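We use cookies to remember your preferences. Accept / Manage settings

The Drawer
Ilaria Tedesco
25 May 2024

My mother had a bet on with the man from Vivwood, and I'd like it on record that I told her not to.

The bet was this. If the arm could tidy a kitchen table, start to finish, without anyone stepping in, she would take her old job advert down from the shop window and stop telling customers that machines were a fad. If it couldn't, Pacheco (that was the man, he only ever gave the one name) would come and do six mornings behind our counter himself, apron and all. The stake was forty pounds on top, which I thought was a bit much between strangers, but she'd already shaken his hand.

So off we went to Drullham on the bus, me with the sandwiches and her with her good handbag, and she talked the whole way. Could it wring out a cloth? Could it tell a clean mug from a dirty one? Would it know you don't put the bread knife in with the spoons? I said I thought it mostly picked things up and put them down, Mum, and she said well, so did your father, and look how long that took!

Vivwood was on the first floor above a tyre place. Pacheco met us on the stairs and he was nervous, you could tell, he kept wiping his hands on his jumper. He gave us tea in paper cups and a speech about Nerkness, which was the name of the software and not, as Mum had thought all week, a village. Nerkness had been learning since January. Nerkness was very good with fruit.

"And drawers?" said Mum.

"It's getting there with drawers," said Pacheco.

I knew then we'd be there all afternoon.

The fruit went beautifully, I have to say. Apple, plate. Banana, plate. It was slow, mind, you could have peeled and eaten the thing while it was making up its mind, but there was something gentle about the way it let go, and Mum put her cup down and leaned forward. She didn't say anything nice. She just stopped saying anything rude, and with her that's practically applause.

Then it reached for the drawer.

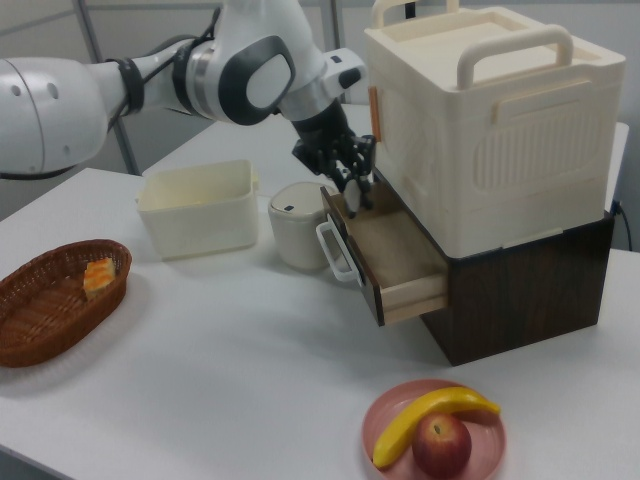
"It's thinking," said Pacheco.

"It's dithering," said Mum. "I had a Saturday girl like that."

We waited. I ate a sandwich. Pacheco had gone a funny colour and he was muttering come on, come on, the way you do at a horse, and I realised I was doing it too, under my breath, with my mouth full of egg and cress. I'd gone in wanting her to win. I do the accounts, and I didn't fancy finding forty pounds for a man in a jumper.

Two minutes, it took. Two whole minutes by the clock on the wall, and then Mum got up. She walked straight round the table with her handbag on her arm, and before either of us could say a word she'd put one finger on the drawer and slid it shut.

"There," she said. "It was tired."

"You stepped in," I said. "Mum! That's you stepping in. Nobody's won now."

She said rules were rules and she supposed the bet was off, then. Pacheco sat down on an upturned crate and laughed until he had to take his glasses off.

He came and did the mornings anyway, all six of them. He's hopeless with the till and he can't stack a shelf to save his life, but the customers like him, and on his last day I noticed she'd taken the advert out of the window. I asked her who'd got the job. She told me to mind my own business and put the kettle on.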